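3.2 Keeping the hands dressed

Most of our upkeep time on the Starnness cell goes into the gloves. I didn't expect that when we set the thing up. I'd budgeted my worrying for the arms and the wrist cables, and those have been pretty quiet. The knit covers on the fingers are another story.

We cover each hand because bare fingers slide on braid. A rope or a woven strap has ridges, and a hard fingertip skates from one ridge to the next until it falls off the end. With fabric on, the hand gets a bit of give. The trouble is that knit wears, and it wears in a way the force readings don't show very well. The fibers lift first, then the cover gets baggy, and then one morning the thumb is pushing on a fold of cloth and the controller thinks it has a great grip.

So we went looking for a rule. I logged 2948 grasps across the whole study and started out changing covers only when something looked bad to me. That was a poor plan (I'm an optimist about gloves, apparently), and one pair stayed on for 1140 grasps before I gave in. Now we stop every 200 grasps, park both arms, and go over the covers by hand. I pull each finger of the cover snug from the tip down, feel for thin spots, trim any threads long enough to catch, and look at the cuff. If the cover twists when I pinch it, it goes in the bin and a new one goes on. The whole stop is shorter than a coffee break, unless the thumb needs redoing – the thumb always takes two tries.

After a new cover we rerun the Wovham zeroing routine with the hand open. Skipping it saves a little time and costs you the afternoon. Fresh knit is thicker than worn knit, and the old closing values will squeeze too hard.

The wrist cameras are part of the same stop. I wipe the lens, then close the hand on whatever braided thing is within reach and check that I can still see the fingertips in the view.
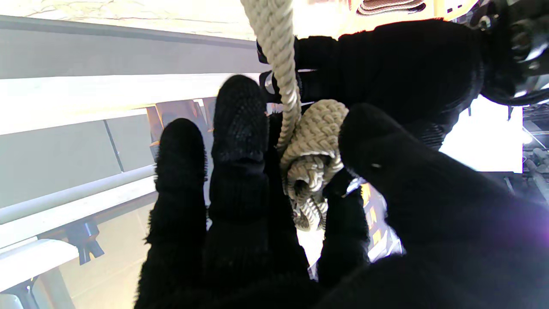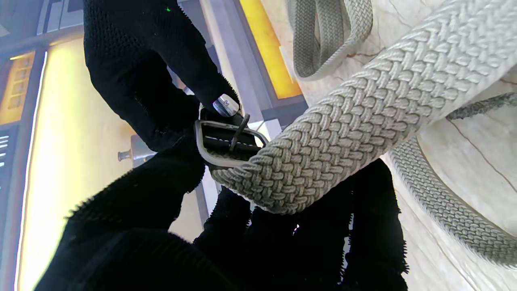 Figure 4. Wrist camera views with the covers on: a knotted rope (first) and a braided belt held near its buckle (second).

Lint is the one thing I still don't have a good answer for. We brush it off at each stop with a soft paintbrush, working away from the wrist so it doesn't end up in the joints, and the Rosier vacuum gets whatever lands below. On Friday I do a longer pass with the covers off completely. A tighter weave would probably shed less, though the one we tried was so stiff that the fingers wouldn't curl all the way, and we went back to the soft knit the same day.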